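Autumn notes from the Plillasberg allotments

Sorry this is late, and shorter than the last one. Shed roof, then the cold I couldn't shift, then the printer. Anyway.

Potatoes first as everyone asks. Maincrop should be out of the ground by now - if yours aren't, get them up this week, before the slugs do. The bottom plots by the brook are heavy going already. Fork in well away from the stems, lift, leave them on top for a couple of hours to dry. Don't wash them. Rub the worst of the soil off and leave it at that.

Sacks: paper or hessian, not plastic. We have 23 paper ones left over from the Trastby order, in the shed behind the door, help yourselves but leave a few for others. Anything with a fork hole goes in the kitchen pile and gets eaten first. One bad one will take the whole sack with it, so go through them every fortnight or so. You'll smell it before you see it. 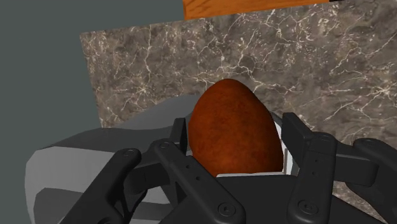 Water off

The standpipes go off at the end of October, same as every year. Fill your butts before then. The tap by the Stolturden gate is dripping again and yes I have rung them. Twice. Bucket underneath for now, please tip it on somebody's leeks when its full.

Seed order

Going in through Kalinowski again, they gave us a decent price last time and only got one thing wrong (the beetroot, sorry all). Lists in the tin by 10/13/21 please. Write clearly!! Broad beans and garlic can go in this side of Christmas so I'll ask for those to be sent ahead. Minimum order for free delivery is 20 packets, we always get past that.

Manure

Load coming from the farm at Trastby, will be tipped by the top gate as usual. Bring your own barrow. Leave the path clear or the bins can't get out. It's fresher than last year's so let it sit under a sheet til spring, dont put it straight on where the carrots are going.

Bonfires

Not before dusk, not when the wind is towards the houses. Check for hedgehogs - move the heap before you light it.

Rents next time, with the new key list.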